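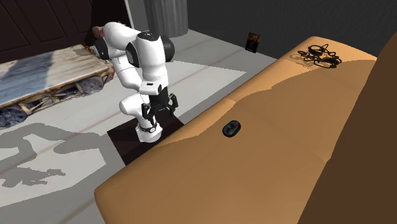 One reply to the March newsletter asked why the Hillovard show starts so late, as the last bus to Royer leaves before the encore. The meeting took this first.

**Durnen Live -- tour planning meeting, 04/03/2018**

**1. Start times**

Agreed to move the Hillovard show forward by half an hour. Support set stays at its present length. The venue will be told this week, and the listing on our site changed once they confirm.

**2. Ticket sales**

- Hillovard: 537 sold out of 700. Balcony still closed; open it if the floor sells out.
- Royer open-air: 3,000 capacity. Sales not yet open. The presale goes to the mailing list first.
- Royer club night: sold out.

A second club night was discussed. The band would rather keep the day free for travel -- left as it is.

**3. Set list and support**

The band wants to drop two of the older singles and play more from the Rirkatard album. No objection, but the radio edit has to stay in for the Royer open-air, which is being broadcast. Support act for the last leg is still open. Two demos were played and neither was chosen.

**4. Crew and transport**

One van is enough for the club dates. The open-air needs a second van and a monitor engineer for the day. Quotes are in for the van, none yet for the engineer.

**5. Merchandise**

Shirts reordered in medium and large only. Posters to be sold unsigned at the club dates. Card reader failed at the last show -- replacement ordered.

**6. Any other business**

Guest list is capped at 11 per show, including press. Names in by noon on the day.

Next meeting after the Hillovard show.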